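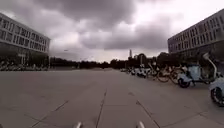

The slabs outside, as seen by the front camera. Bikes on the left, scooters on the right.

So I've been living with the Rovby front camera and the Sperling controller for most of August now, and I think I'm ready to say which bits I'd pay for again. I bought them together (Brastside does a bundle) to replace the camera and handset that came with our walking robot, and the bill was 1,657 all in. Ouch! The camera alone was 1,000 of that.

Fitting it took me one evening and a lot of muttering. The bracket sits low, so you get two little bits of the robot's own body poking up at the bottom of the view. I was all set to shim it higher and then found I liked them - they're like the hood of a car, you line them up with a joint in the paving and off you go.

What I love is how wide it sees. On my old camera I'd be turning the whole robot just to find out if there was a bike beside me. With this one I can keep the parked stuff on one side and a building on the other and still have the open ground in the middle. Cloudy days suit it, too. I get detail in the sky and the paving at the same time, and the old one gave me one or the other.

Far away things are the weak spot. Anything at the foot of a distant building turns to mush, and dark things in front of dark things just merge. Florin Olteanu swears by the Drinetlow camera for that, and I borrowed his for 3 days to compare. Sharper far off, yes, but so narrow I felt like I was driving through a mail slot.
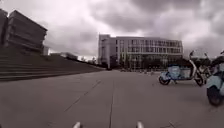

Steps to the left, scooters to the right, plenty of room between.

The controller is the part I'd have skipped. Lovely sticks, really smooth for slow turns near steps or anything with handlebars, but the menu button is right where my thumb rests and I've opened settings mid-walk more times than I'd like to admit. Ileana Chiriac has smaller hands and says she's never hit it once, so try one first if you can. Battery gave me four hours, which was plenty.

Camera gets 4 stars from me, controller gets 3. If Brastside ever lets you swap the handset out of the bundle, do that and spend the difference on a second bracket - mine already has a stripped screw.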